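Two-arm table clearing task, how do you practice when the arms keep bumping?

Asked by Leena Heinonen, July 2021

Hi all! I'm in the student robotics club in Hindutthorpe and this year we signed up for the cleanup challenge at Stastari. Two arms, one messy table, and you get 650 seconds to sort as much as you can into bins. I do most of the driving (we teleoperate, full autonomy isn't allowed in our division) and I'm getting kind of desperate, so here goes.

With one arm I'm fine. With two, I reach for something in the middle, both grippers show up at the same spot and I lock up. Flat stuff is the worst. Plastic bags, rubber bands, anything thin. The pliers I can manage if they happen to be turned the right way, but the roll of tape makes me want to quit school. My best run so far is 307 points and our coach thinks we need a lot more than that to make the final.

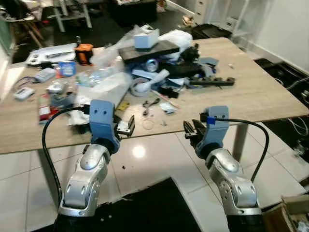
Kerttu Oksanen asked me at club whether I'd tried giving each arm its own half of the table and never crossing over. I have, sort of, but then anything near the center line just sits there while I dither. Do you assign the middle to one arm? Or pass things across? And do you start with the big stuff or the small stuff?

3 answers

Hertta Ikonen
Give the middle to your stronger hand and make that a rule for a couple of weeks. We did this on team Toma and the bumping pretty much stopped, because the other arm always had somewhere else to be. Park it high when you aren't using it, don't leave it hovering at table height. For bags, pinch a crumpled ridge and lift straight up. Don't drag! A dragged bag takes everything with it. I'd clear big things first so you can see what's under them, but check the rulebook, our year small items scored more. Also practice slow. I did 19 runs in February with no timer at all and my timed score jumped after that.

Nimal Siddiqui
what arms are you using? if its the Morulel kit the grippers are bad at thin stuff, we put rubber on the fingertips

Hilkka Hyvönen
I agree with Hertta on the middle, but I'd skip passing things from arm to arm completely. We spent ages on handoffs and they cost us 66 points in one round when I dropped a can (it rolled off the table, naturally). For the tape roll, try one finger inside the hole and one outside. If it's lying flat you can come straight down on the rim. And get your cables tied back along the arms if they're snagging, ours ate two practice sessions before we fixed it.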